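Bench Automation Good Practice Project
Progress report to the Carnegie program office
Reporting period ending February
Prepared by Wilma Morrison, project lead

1. Where we are

The project has one deliverable: a written set of working rules for small two-arm benches, short enough that shops without a safety engineer will use it. Draft 2 is complete and has been in daily use at our Vestotora site since the start of the period. Grikico received the same draft and is trying it on its own bench. Draft 3 is on schedule for the next report.

Draft 2 contains 54 rules. Draft 1 had more, but many of them repeated what the arm manufacturers already say in their manuals. Wayne Tindall went through these and replaced them with references. The remaining rules cover what the manuals leave to the user: the work surface, cable routing, labeling, part presentation, people entering the work area, and record keeping.

2. Work done this period

Most bench hours went to the gear placement task, which we call Bellow in our logs. It is a good test for the rules. The parts are small metal gears, the gripper has to come down close to them, and a part that starts a little out of place can spoil a whole run.

We completed 301 logged runs against a plan of 600 for the full project. Each run has a start checklist, an operator's initials and a line for stops. Runs with an incomplete checklist are kept in the log but left out of the figures.

The work surface rule (Rule 7) was rewritten. Draft 1 asked for a "clean, non-reflective surface," and the two sites read that differently. Draft 2 asks for a dark cloth mat over the tabletop, laid flat, with tabletop showing past the far edge so the operator can tell at a glance if the mat has shifted. Light creases are allowed. A fold that lifts a part is a reason to stop and relay the mat.

Rules 12 to 15 on cables are also new. Cables at the wrist may loop, but the loop has to stay clear of the gripper through the full range of the task. Tags and stickers stay on, and an operator who finds one missing writes it in the log before the next run.

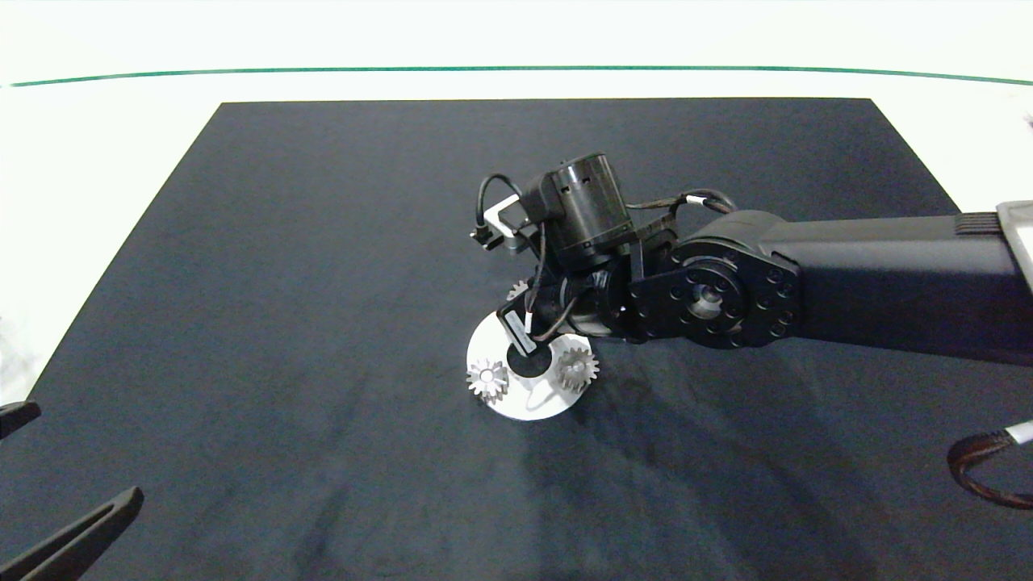
3. Stops and findings

There were 11 unplanned stops. None involved contact with a person. We sorted them by the rule that should have prevented the stop:

Part presentation: 5
Cable routing: 3
Work surface: 2
Record keeping: 1

The part presentation stops came from gears set down in the wrong position at the start of a run. Rule 22 said parts should be "in their normal place," and new operators had no way of knowing where that was. We have added a reference sheet kept at the bench, and the operator compares the layout with it before pressing start.

Two of the cable stops happened after a wrist had been serviced and the cables put back a different way. Draft 3 will require a slow-speed pass through the full task after any service — even a short one.

4. Comments from Grikico

Grikico's operators found the start checklist too long for repeat runs. We agree. Draft 3 will have a full checklist for the first run of a shift and after any change, and a five-line version for the rest. They also asked for a clear rule on who may reset an arm after a stop. At present Rule 31 says "a trained person," and we will replace this with a named list posted at each bench.

5. Problems and changes to plan

The run count is slightly ahead of the halfway mark, but almost all runs so far are with experienced operators. We need more from people in their first month, and we are moving two morning sessions a week to new staff. No change to the budget is requested.

6. Next period

Issue Draft 3 to both sites.
Finish the remaining Bellow runs, with new operators on at least half.
Hold a review of the reset and service rules with Grikico.
Send the program office a clean copy of the stop log with Draft 3.

Questions on the run records should go to Wayne Tindall, and all others to me.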